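A week of teaching the arm to tidy up

I have a sore shoulder, a blister on my thumb and 372 recordings of myself putting soft toys away. That's my May so far. A few of you asked after the last post what I do with the arm all evening, and the short answer of "I show it things" didn't seem to satisfy anyone, so here's the longer one.

The task I picked is tidying. Pick up a toy, carry it across, let go of it in the right place. I thought I'd be finished in a weekend (I know, I know). Soft toys seemed like the friendly option after the disaster with the mugs, because you can drop them and nothing breaks, and you can squeeze them as hard as you like and they come back to shape. All true! What I hadn't thought about is that a soft toy has no proper edges. You close the fingers on what you're sure is a leg and what you've got is a pinch of fluff, and up comes the gripper with a wisp of fur in it while the toy sits there looking at you.

I've been doing the showing in two ways, and I go back and forth on which I like better.

The first is by hand. You switch the arm into its floppy mode, take hold of it near the wrist and just walk it through the job as if you were guiding a child's hand round a letter. It's lovely. You feel the weight of the thing and you know straight away when the fingers have bumped something. The trouble is that your own arm and elbow and quite often the side of your head end up in whatever the cameras are seeing, and the arm then learns (or so I've convinced myself) that toys get picked up when there's a jumper nearby. My first batch was full of my green jumper. I threw that batch out, which hurt, as it was two evenings' work.

The second way is by remote. I've got a smaller copy of the arm clamped to the other end of the desk, which I call the Stindusen because that's the name on the bag the parts came in and I've never worked out whether it's a maker or a person. You move the little one and the big one copies it. There's a trigger for the fingers. For the first hour you feel like a genius and for the second hour you feel like someone trying to thread a needle in oven gloves, as there's no feeling coming back up the line at all. You squeeze the trigger and have to look to see whether you've got anything.

And looking is the bit I've had to relearn. I started off watching the real arm over the top of the desk, the way anybody would. Delwyn Halliday, who got me into this in the first place and has a lot to answer for, told me to stop it and only watch the view from the wrist camera. If you can see round the side of the toy and the arm can't, you'll make choices it has no way of copying. So now I sit with my back half turned, staring at a round fish-eye picture, and try not to peek. I peek. But less than I did.

It changes how you move, too. From the wrist, everything close up is enormous and bendy, and anything a bit further off shrinks into the background. You learn to come in slowly and to pause for a beat before you close the fingers, so there's a moment in the recording where the toy is nicely in view and the arm has a chance to "see" what it's about to grab. My early ones have no pause. I was so pleased to have lined it up that I snapped the fingers shut at once. Watching them back is like listening to someone read aloud without any commas.

A word on squeezing. I'd been closing the fingers all the way every time, on the grounds that more grip is more grip. Delwyn's advice was to close until the toy stops sliding and then a hair more. With a ball that would be easy to judge. With something furry you can't see the fingers sink in, you just see them go missing, and then you lift and hope. What helped in the end was going for the solid bits. Heads are good, they're packed tight. Tummies are hopeless. Feet are surprisingly good if you come in from the side. Ears are a trap - they look like handles and they are not handles, and I have a rabbit with a rather loose ear to prove it. Sorry, rabbit.

Then there's the letting go, which I'd given no thought to whatsoever. I'd open the fingers and yank the arm away, and a good third of the time the fur would cling and the toy would come with it for a bit of a ride before dropping off somewhere silly. What works is opening wide, waiting, and backing straight out the way you came. I must have told myself "straight out" a hundred times and I still catch my wrist swinging off to one side because I'm already thinking about the next one.

Here are the numbers, for those who like them. The first 125 recordings I made this month were all of one toy, starting from more or less the same spot, because I'm lazy and it was within reach. The arm learned that spot beautifully. It learned it so well that when I moved the toy a hand's width to the left, it went confidently to the old place, closed on thin air, lifted the thin air up, carried it over with great care and set it down. I laughed until I had to sit on the stairs. Then I did it all again with different toys in different places, some face down, some on their sides, some half on top of each other, and that's where the rest of the 372 come from.

The piles are the hard part. Two pale fluffy things next to each other look like one big fluffy thing from close up, and I'm not always sure myself which one I'm about to grab. I've started making a point of recording the awkward ones first, while I've still got some patience, and saving the easy single toys for the end of the evening. I also keep the bad goes now, if I managed to recover. If I miss, back off, have another look and get it the second time, that one stays in. If I miss and swear and knock the toy to the floor, it goes in the bin. I used to delete anything that wasn't perfect, and the result was an arm that had never seen a mistake and so had no idea what to do after making one. It would just hover there. I felt for it, really, I've had meetings like that.

On the software side I'm still using Esis to do the recording, which does one thing well and has the ugliest buttons I've ever seen. I tried moving over to Laltero for the training, since two of you recommended it in the comments, and I'm on the fence. It's quicker. It also threw away my labels without asking, so I spent a whole evening typing "grey toy, head, good" and "pink toy, dropped" back in from a notebook. Thank heavens for the notebook. If you take one thing from this post, write things down on paper as you go. Mine has tea on it and it's still been more dependable than anything with a plug.

I should say what the arm can do as of tonight, as I've gone on and on about my own troubles. With one toy on its own, it gets it most times. With two that are apart, it picks one, dithers, and usually gets there. With a heap it goes for whatever is nearest, which is fair enough, and then tends to bring up two together, which is tidying of a kind. It doesn't yet know when it's done. When everything has been put away it carries on making little hopeful dips, and I have to press stop. I've recorded some endings now - arm lifts, goes home, stays put - and I'll mix those in for the next round and see.

The next round is going to be a while, mind you. I left the last one running overnight and it got through 2,093 steps before the computer decided it was a good time to update itself and restart. I have now found the setting that stops it doing that. I'd rather not discuss how long I've owned this computer.

Somebody asked whether I get bored. A bit, yes, from the fortieth go or so of any evening. I put the radio on, and I take a break when my moves get sloppy, because sloppy moves go into the pot along with the good ones and come back out of the arm later. It's a strange thing, seeing your own habits in it. I always tip my wrist a little to the left before I pick something up. I had no idea I did that. The arm does it now, every single time, and so I notice myself doing it with the kettle, with the post, with my keys.

The other question was about cost, and I'm going to dodge it until I've added it up properly and sat down with a biscuit. The parts for the little arm were the cheap end. The fingers are what gets you, as I've been through a few sets. The flat ones I have on at the moment suit soft things best. The curved ones from Mughal were better on the mugs but they held on to fur like a burr, and I spent more time picking fluff out of them than recording.

Next on my list is getting it to turn a toy the right way up before putting it down, which will mean letting go and grabbing again from the other side. I've had 5 tries at that by remote and made a hash of every one, so I may go back to guiding it by hand for that part, green jumper and all. If anyone has done a regrasp with something floppy I'd love to hear how you managed it, and the comments are open again now that I've cleared out the spam.
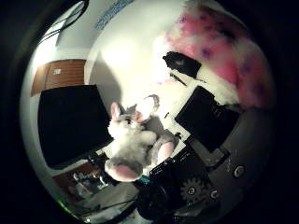
I'll try short sleeves for the hand-guided ones first, and hold the arm from further back so there's less of me in the way. More when I've got the turning sorted, or when I've given up and gone back to mugs.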